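Apr 21, 2019
Workshop notebook, glue bench

Hide glue again. The Zimirdale stool came back with the same joint open, the one I re-glued in November and wrote up here with some pride. I have reread that entry and would like to withdraw the word "permanent".

The leg pulled out clean. There was a skin of glue on the tenon, shiny as a toffee, and almost nothing on the inside of the mortice, so the glue had gelled before the two halves met. I know this fault. I have lectured other people at this bench about it. The room was cold that day and I stopped to admire the fit.

So, today's work: find out how long I really have between brushing on and closing up, with the glue we use and in the room we've got, and stop going by what the tin says.

Glue is the Culent pearl, the older of the two bags. Soaked overnight in cold water, pearls swollen and soft right through by morning, no hard centres when squeezed. Heated in the small pot inside the big pot. The thermostat on the Evoma ring is still a matter of opinion, so I used the jam thermometer and turned the knob by hand. Kept it under the point where it starts to smell like a wet dog in a church. It always smells a bit like that. The thing to watch for is the change.

Test pieces were beech offcuts, planed that morning, all from one board so I can't blame the timber. Half of them warmed on the radiator first and half straight off the shelf. Brushed both faces, waited, closed, clamped. Wrote the waiting time on the end of each in pencil before gluing, having learned last year what pencil does on top of wet glue.

First result: on the cold pieces the glue had a skin on it at 33 seconds. I had been telling everyone a minute. On the warm pieces it was still tacky and moving when I lost patience and closed them up, so I have no proper number for warm, only a feeling of relief.

Second result: adding water helps less than I remembered. The thinner mix stayed wet longer on the cold beech but soaked into the end grain and left the shoulder dry. Two coats might fix that. A size coat first, left to go off, then the proper one. Not tried yet. Put it on the list under the other things not tried yet.
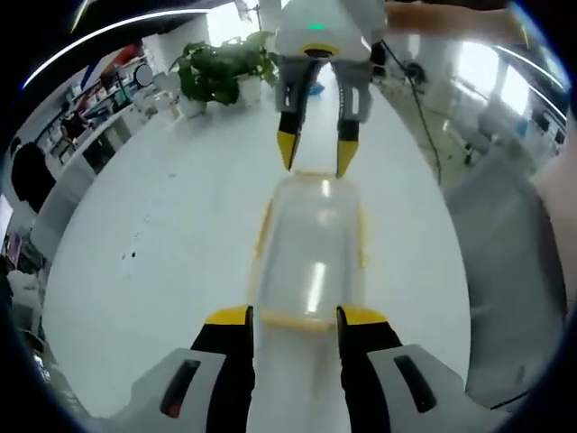
Clear bottle, yellow band low down.

On storage, as the question keeps coming up. Mixed glue does not keep. It will sit in the fridge for a few days in a lidded jar and come back when warmed, a little weaker each time, and then one morning it has fur. The jar in the fridge door at the moment has fur. I have not moved it. It was not mine and I would like its owner to have the experience.

Dry pearls keep more or less for ever if they stay dry. The newer bag was left open under the window and has gone into one lump, which I broke up with a mallet. Will soak a bit of it separately and see if it behaves. If it does I shall say nothing more about the window.

Also tried salt to slow the gelling, on the strength of a Väisänen leaflet that has been pinned over the sink since before I came. The leaflet gives the amount as "a little". I put in what I thought was a little. The glue did stay open longer. It was also still bendy at lunch, and the joint came apart in my hand with a noise like a plaster being pulled off. Possibly my little is larger than theirs. Someone has written "use urea" in the margin in green biro, and has underlined it, which in this workshop counts as a published source. We have no urea. Added to the order.

Clamping: I left everything in clamps overnight for the last batch and will do the same with this one. Broke one early out of curiosity, a warm one, and the beech tore before the glue line did. Pleased with that. Broke a cold one to match and it fell open along the join, shiny on one face, dull on the other, exactly like the stool.

Stool itself: old glue off with hot water and a toothbrush, no scraping, as the tenon is already thinner than I'd like. It needs to dry out properly before anything else goes near it. The other three legs are sound, or at any rate I have pulled at them and they stayed put. Tempted to leave them alone. Will leave them alone.

To do:
warm the leg and the seat before gluing, both of them
rehearse the whole thing dry, with the clamps already set to width
door shut, radiator on, kettle elsewhere
size coat test on end grain
newer bag, small soak, label it
urea
find the 20 mm brush, or admit it has gone and buy another

Pot is soaking in the sink. If you need the sink, the pot can go on the floor, but please don't tip it out down the drain. We did that in November as well.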